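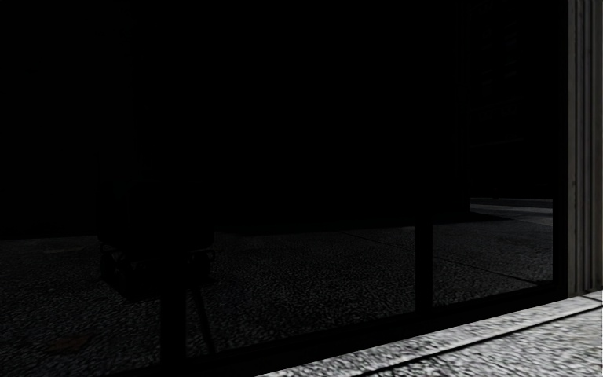 Dark glass front and speckled pavement.

Dredenell Street Words, README

Dredenell is a small collection of short texts about walking in a town. All texts are in English and all were written by people who learned English as adults. We made it for teachers of evening classes who want reading material that is simple but not childish. It can also be used for counting words, for spelling exercises, or for testing a reading-level tool.

What is inside

The collection has 400 texts. Each text is between 80 words and two pages long. The texts are in the folder "texts", one plain text file for each. The file "writers.csv" gives the first language of the writer and the number of years of study, if the writer agreed to share this. The folder "notes" has teacher notes for 20 of the texts. More notes are welcome.

How the texts were collected

The writers were students in the evening courses of Largate, in 11 groups. The teacher gave one sentence to start with, for example "I came out of the station and I did not know the street." After this the student had forty minutes and could use a paper dictionary. Translation programs were not allowed, but we could not control this in the two groups that wrote at home. These texts have the mark H in the column "place".

Oduor Athumani and Sunee Boonyarit typed the handwritten pages. 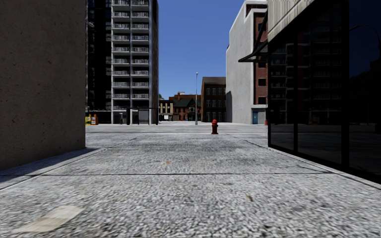

They kept all the mistakes of grammar and spelling as the writer made them. When a word could not be read, it was replaced by three question marks. Line breaks on the paper were not kept, paragraph breaks were kept.

Corrected versions

For a part of the collection there is a second version, corrected by Leonie Mühlbauer. She changed only what a teacher would mark as wrong. She did not make the style better. Please do not use the corrected version as the "true" meaning of the text, because in several places the meaning was not clear to us and she had to choose one.

Names and privacy

Names of persons were changed to initials. Names of shops and streets were removed if they could show where the writer lives. If you find a name that we forgot, please write to Elvia Becerra and do not copy it into an open issue.

Known problems

- Spanish and Chinese speakers are many, other groups are small. Comparing languages with this collection is not a good idea.
- Some writers gave two texts. The column "writer_id" shows this.
- The column "years" was filled in differently by the groups. Some counted school years, others counted every year in the country.
- Files from the first group had a wrong character in place of the apostrophe. This was repaired in the March version, but old copies still have it.

Use

You may print, copy and change the texts for teaching. For a publication, please name the collection and the version. Selling the texts alone is not permitted.

Questions about the files go to Chia-hao Huang. He answers in the evening, usually after 8 p.m.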